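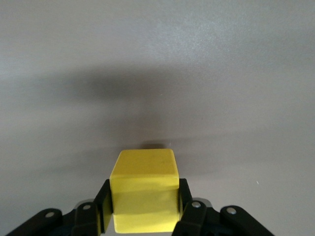
Yellow painted wooden block, corners softly rounded, small dark spot in the paint on the top face.

Touching in chips on painted wooden blocks

Small marks in gloss or satin paint fall into two groups: dirt sitting on the film, and damage through it. Test first. Wipe the spot with a damp cotton cloth and a drop of washing-up liquid. If it lifts, stop there. If a fingernail catches on an edge, the film is broken and needs filling.

Do not soak the block. End grain takes up water quickly and the paint will lift at the corners.

Rub the chip back with 400 grit, used dry, then 2000 grit on the surrounding paint to take off the shine. Keep the sanded patch small - 3 mm beyond the chip is plenty. Wipe off the dust.

Apply the colour with a cocktail stick, in thin coats, leaving 12 hours between them. Yellows cover poorly, so put a dot of white primer on any bare wood first. Match the colour in daylight and on the face being repaired, as a side in shade will look deeper and slightly green.

For anything a child will handle, use a paint sold as safe for toys and check the tin. Varnish is optional. If the block was matt to begin with, leave it off.

Bimla Maurya
Updated Oct 31, 2021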